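Last updated: December

Gripper crushes light packets, how to set the force?
Keyvan Ghorbani
I am building a small arm in our shared workshop in Gekalthorpe. With shortbread in red tartan packaging, it either squeezes too much or drops it. The current limit is 110 now. Should I go lower?

Birsen Gündoğdu
Try 64. Also close slowly for the last 4 mm.

Corrado Lo Presti
I would not change only the limit. Look at the fingers open and the fingers closed:
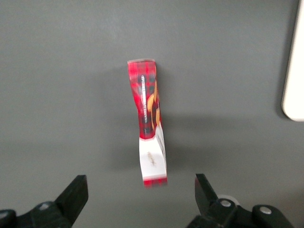
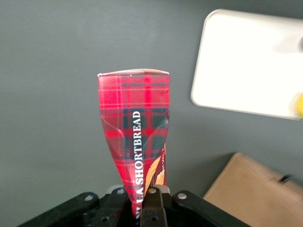
My own arm needed seven tries before I found a good closing speed. Put thin foam on both fingers, then test again with 64.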